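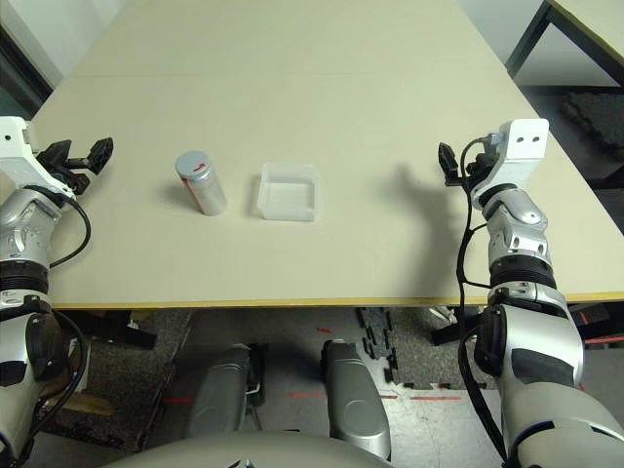 The Year I Finally Emptied the Pantry

I moved to Porkport in January with 2 suitcases and, somehow, 30 jars of spices. I don't cook that much! I'm just the kind of person who buys cardamom for one recipe, loses it behind the rice, and buys it again in the spring. My old apartment had a pantry you could walk into, and I treated it like a storage unit with snacks. The new place has one shelf over the stove and a drawer that sticks.

So I made myself a rule. No new spices until the old ones were used up or tossed. I lasted until Thursday, when I wandered into Boonyarit, the grocery down the hill, and came out with a bag of dried lime leaves (they smelled so good, I'm only human).

Smell, Then Decide

The woman at the register gave me the best advice I've had on the subject. Forget the date on the label, she told me, and rub a pinch between your fingers. If it smells like the thing it's supposed to be, keep it. If it smells like a cardboard box, out it goes. I went home and did the whole lot on the kitchen floor with the radio on. The cumin was fine. The paprika was basically brick dust. I had three kinds of cinnamon and one of them might have been nutmeg.

Whole seeds held up far better than anything ground, so now I buy them whole and toast a spoonful in a dry pan when I need it. It adds maybe a minute to dinner and the kitchen smells amazing until bedtime.

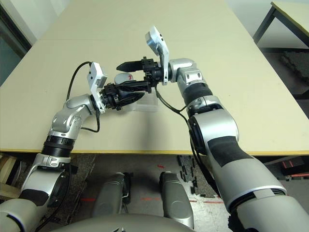
Small Jars, Big Labels

I used to dream about one of those matching sets with the cute chalkboard tags. Urkis sells a wall rack that holds 100 little bottles, and I had it in my cart for most of a week. Then I pictured dusting it. What I ended up with is a mishmash of screw-top jars, most of them saved from jam and pickles, with a strip of tape and a fat marker. Write the name, write the month, done.

Red tape is my favorite for the hot stuff, which has saved at least one batch of oatmeal from the cayenne. 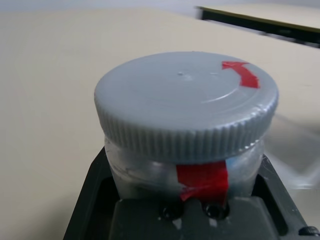 A screw-top jar with red tape on the lid and the side.

I'm down to almost a dozen jars now, and the drawer still sticks. The lime leaves went into a coconut soup that I've made every week since. Next up is the freezer, where I'm pretty sure there's a turkey.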